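The Skindis Names Office keeps the record of given names used in Ullham and the surrounding district. Its head registrar spoke with the editors of this bulletin on 7/26/21 about pet forms, such as Molly, Peggy and Nancy, and how the Office decides when one of them should have an entry of its own.
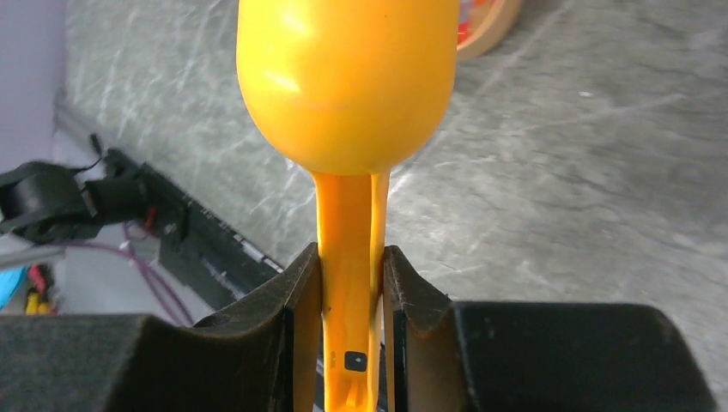
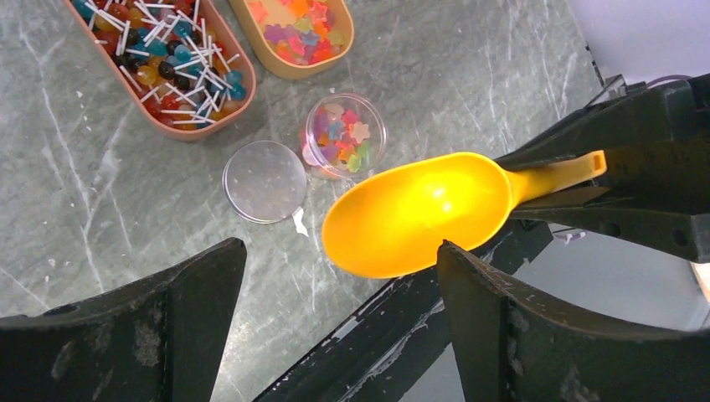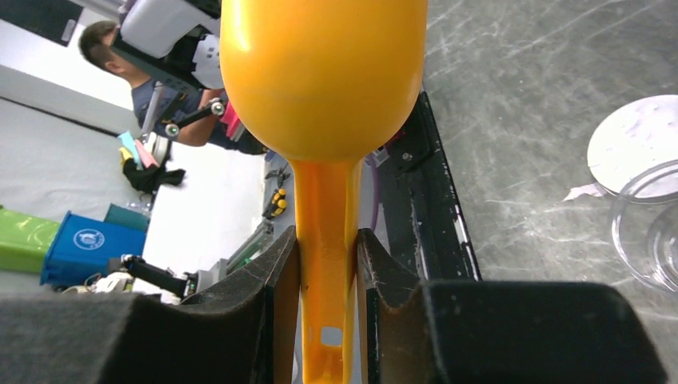 *Three close views: yellow, with a rounded end and a narrow handle, held between black grippers.*

The question is an old one for the Office. A pet form begins as a familiar name used at home, and many never leave it. Others are entered on birth registrations, passed to grandchildren and, within a few generations, separated from the name they came from. The registrar regards that separation as the main test.

"If parents choose Molly and are surprised to hear that it has any connection with Mary, then Molly is doing the work of a full name," the registrar said. "The history remains on the entry. We simply stop filing it underneath."

Until the current edition, all pet forms were printed in small type beneath a parent name. Readers looking for Peggy were sent to Margaret, and those looking for Nancy were generally sent to Ann. The practice saved paper. It also produced a steady stream of letters, many from people who had found their own name treated as a footnote.

The present edition of the register, known as Sanna, contains 648 principal entries. Of these, 71 were previously listed only as pet forms. The registrar described the review as slow work, carried out largely from parish books and school rolls held at Mondetholm.

"The Mondetholm rolls are valuable to us for one reason in particular. The teachers wrote down what a child answered to, and the parish clerk wrote down what the child was baptised. Where we can match the two, we can see a Margaret at the font who is a Peggy in the classroom. Later on we find a Peggy in both books."

Asked how a name such as Peggy could come from Margaret, the registrar pointed to a well-known pattern in English. Margaret was shortened to Meg or Mag, and rhyming forms with a different first consonant grew up beside them. Meg gave Peg, in the same way that Will gave Bill and Rob gave Bob. Molly and Polly show the same change.

"People write to us convinced that a mistake has been made. They can accept Maggie, as they can hear it in Margaret. Peggy troubles them. We now print a note on rhyming forms at the front of the register and we would encourage everyone to read it before writing."

Not every question has so settled an answer. Nancy is commonly explained as a form of Ann, although it has also been connected with Annis, a medieval form of Agnes. The Office gives both accounts and does not rank them. Jack presents a similar difficulty. It has long been used as a familiar form of John, and the resemblance to French Jacques has tempted many writers to suppose a link with James. The register places Jack as a principal entry, with a reference to John and a short paragraph on the competing view.

"We are asked for one meaning and one origin, preferably on one line," the registrar said. "For some names that can be supplied. For others it would be misleading, and the entry has to be longer than the reader would like."

The interview turned to meaning. The Office's policy is that a pet form carries the origin of its source name, and that no separate meaning should be invented for it. Peggy is therefore recorded with the Greek word for a pearl, through Margaret. The registrar was firm that popular lists giving independent meanings to pet forms should be treated with caution, especially where a meaning appears to have been chosen for its appeal.

Spelling was a further matter. The Office received 176 submissions during the consultation period, and a large share of them dealt with endings: -ie, -y, -ey and, more recently, -i. The registrar confirmed that these will continue to share an entry unless the local record shows a difference in use.

"Maggie and Maggy are one name to us. We list both spellings and favour neither. What a family puts on the form is the family's own affair, and the register has no authority over it. I would like that to be better understood. We describe names. We do not approve them."

The same principle applies to pet forms used for more than one source name. Bertie may stand for Albert, Herbert, Robert or Bertram, and Nell for Eleanor, Ellen or Helen. Under the former arrangement an editor had to choose one parent name and leave the others to cross-references. Bertie and Nell now appear in their alphabetical places, each followed by the full list of names from which it may be drawn.

A supplement is planned for November. It will cover shortened forms ending in -o and -za, among them Shazza, Bazza and Johnno, which the earlier editors excluded as slang. The registrar expects few of these to qualify as principal entries, as they are seldom found on registrations, but considers that their omission left a gap in the record of everyday speech.

"A person may be called Bazza for 60 years and Barry only by the bank. The register ought to be able to say so."

The supplement will be printed in 300 copies and placed in the reading rooms at Ullham and Mondetholm. Corrections to existing entries may be sent to the Office in writing, with a copy of the page or record relied upon. Original family documents should not be posted.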